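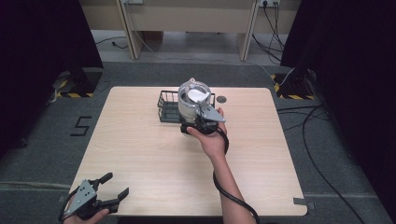

Cesto preto de rede e recipiente cilíndrico sobre uma mesa de madeira clara.

Sobre a Vinside

A Vinside é uma empresa dedicada ao projeto, fornecimento e assistência de sistemas elétricos de bordo para embarcações de recreio e pequenas unidades de trabalho. A sua atividade abrange a distribuição de corrente contínua, os bancos de baterias, os carregadores, os inversores e os quadros de comando, tanto em construções novas como em embarcações em renovação.

A empresa teve origem na oficina Sandberg, fundada por Ylva Sandberg para a reparação de alternadores e motores de arranque marítimos. Com a entrada de Roald Nordin, responsável pelo primeiro gabinete de projeto, a oficina passou a conceber instalações completas e adotou a designação atual. O nome Sandberg mantém-se na linha de quadros de distribuição montados nas nossas instalações.

Atividade

Os trabalhos da Vinside têm início com o levantamento da instalação existente e o cálculo do balanço energético da embarcação, em navegação e em fundeadouro. Com base nesses elementos é elaborado o esquema unifilar, que inclui a secção dos cabos, o calibre das proteções e a localização dos equipamentos. O cliente recebe uma cópia integral desta documentação, que permanece igualmente arquivada na empresa e é atualizada a cada intervenção.

A gama Hoven reúne os nossos carregadores para tomada de cais, com modelos de 40 e 80 amperes. Todos dispõem de compensação de temperatura e de duas saídas independentes, uma para o banco de serviço e outra para a bateria de arranque do motor. A linha Funder compreende os painéis de monitorização, nos quais a tripulação consulta a tensão, o consumo e o nível dos depósitos.

Ao longo da sua existência, a Vinside equipou mais de 157 embarcações, entre veleiros, lanchas de pilotagem e barcos de pesca costeira.

Organização

A direção-geral é assegurada por Elsa Berge. Ottó Mészáros dirige o departamento de engenharia e responde pela validação dos projetos antes da sua execução. A assistência pós-venda e a gestão de peças estão a cargo de Gaspard Carré, que coordena igualmente as equipas de intervenção nos portos.

Os técnicos instaladores frequentam anualmente formação interna em proteção contra a corrosão galvânica, ligação à terra e segurança na manipulação de baterias de lítio. O plano de formação é revisto em julho, antes do início da época de invernagem.

Garantia e assistência

Os equipamentos das linhas Hoven e Funder beneficiam de uma garantia de 2 anos, contada a partir da data de colocação em serviço. Os pedidos de assistência devem indicar o nome da embarcação, o porto de amarração e o número de série inscrito na placa do aparelho. As intervenções a bordo são efetuadas mediante marcação prévia com o serviço pós-venda.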